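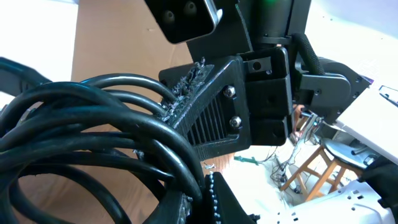
Sturkstead Ancient Beads
Frequently Asked Questions
Last updated 21 Jul 2025

Are your beads genuine?

Yes. Every bead sold as ancient on this site is guaranteed to be of the period stated in the listing. Modern spacers, clasps and replacement beads are listed separately in the item description. If a piece is shown to be other than described, we refund the full price and the shipping, with no time limit.

What does "ancient" mean in your listings?

We use it for beads made before the early medieval period. Islamic-period and Viking-age beads are listed under their own headings. Venetian trade beads are much later and have a separate page.

How do you date a bead?

By shape, material, drilling and wear, compared with published beads from excavated sites. A bead on its own can seldom be dated closely, so most of our listings give a range of a century or more. Where we are unsure between two periods, the listing says so.

Do you list provenance?

Each listing includes what we know. In many cases this is an old private collection and the country where it was formed. Beads were often bought by the bag and restrung more than once, and a findspot is rarely recorded. If we have an old invoice or collection label, it goes with the beads to the buyer. Please do not throw these papers away.

What are the letters at the end of the stock number?

They refer to the collection the piece came from. IV is the Ivus collection, mostly Roman and Egyptian glass. TA is the Tanui collection, mostly carnelian and agate. Pieces with no letters were bought singly.

Can I wear an ancient necklace?

Carnelian, agate, garnet and rock crystal are hard stones and can be worn with normal care. Faience and glass are softer and more easily chipped. We suggest keeping them for occasional wear. Take any strand off before washing, swimming or putting on perfume.

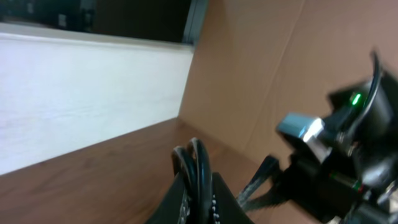
What is the rainbow surface on Roman glass?

It is iridescence, caused by long burial. Moisture in the soil draws salts out of the glass and leaves very thin layers at the surface, which split the light into colors. The layers can flake. Do not polish them, and do not clean the bead with anything wet. A soft dry brush is enough.

Why are the holes uneven?

Stone beads were usually drilled from both ends, and the two holes did not always meet exactly. This is normal and is one of the things we look for. A perfectly straight, smooth hole of even width in a bead sold as ancient deserves a closer look.

Are the strands in their original order?

Almost never. The old thread is gone in nearly every case. Our strands are arranged by size and color on new thread, and the listing will say "restrung." The few pieces that came to us on early twentieth century thread have been left as they were.

Do you restring beads bought elsewhere?

We do. Restringing is handled by our workshop in Ledau and takes up to 90 days. We use silk for stone and a coated nylon for glass with rough holes. Knotting between the beads is available on request. Send 3 clear photos with your inquiry, including one close view of the holes, and we will reply with a price.

How should I store a long strand?
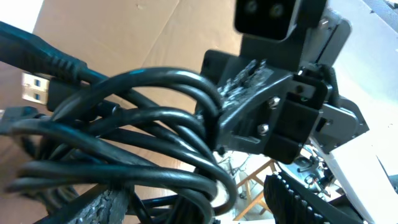 Lay it flat in a shallow tray or a lined drawer, in one open curve or in separate rows. Keep glass and stone apart. Do not hang faience, as the weight of the strand pulls on the beads nearest the clasp. Avoid piling it up the way the black cables are in the photo, one loop over another in every direction with a metal USB plug poking out of the bundle. Beads kept like that rub wherever the loops cross, and a clasp left loose in the pile can chip the glass lying next to it. If the strand is too long for the tray, have it divided into two shorter ones.

What if a bead arrives broken?

Keep the packaging and email us within 5 days of delivery, with photos of the bead and the box. Please do not try to glue it.

How do you ship?

By insured mail inside the United States and by courier elsewhere. Orders over $2000 need a signature at the door. Import duty is paid by the buyer.

Do you buy collections?

Yes, whole or in part. We need photos, measurements and anything you know about when and where the beads were bought. We do not make offers on beads without a documented history outside their country of origin.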